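The new segmenter finally runs in real time!

I've been putting off this post until Muli could keep up with the hands, and as of this week it does. Muli is my little perception tool (the name is from a cartoon goat, don't ask) and its whole job is to look at thin fabric and tell the planner where one piece stops and the next begins. Towels were easy. Nylon is a different animal – it wrinkles everywhere, it's nearly see-through at the edges, and half the time the old version called a fold a border.

So I threw out the edge detector and went with a small network that predicts a height map first and cuts the mask from that. Gwenllian Foulkes suggested it back in April and I should have listened right then. I retrained on 1,000 labeled views, and the pass now takes 11 milliseconds on the same old card. Eleven! The planner, Justo, used to sit there waiting for masks, and now it's the slow one. 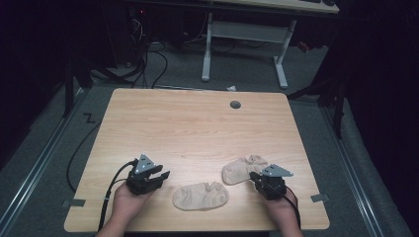
Two socks, two grippers: one sock flat, one bunched up.

The bunched kind is what I care about most. Justo needs a grasp point on an opening, and in a crumpled sock the opening can be anywhere. Right now Muli gives it a ranked list of guesses with a score for each, and Justo takes the best one it can reach without crossing the arms. I love watching the scores shuffle in the viewer when the fabric moves even a tiny bit.

Next up is pairing, plus a cleanup of the config files, which have grown to 186 lines and scare me a little.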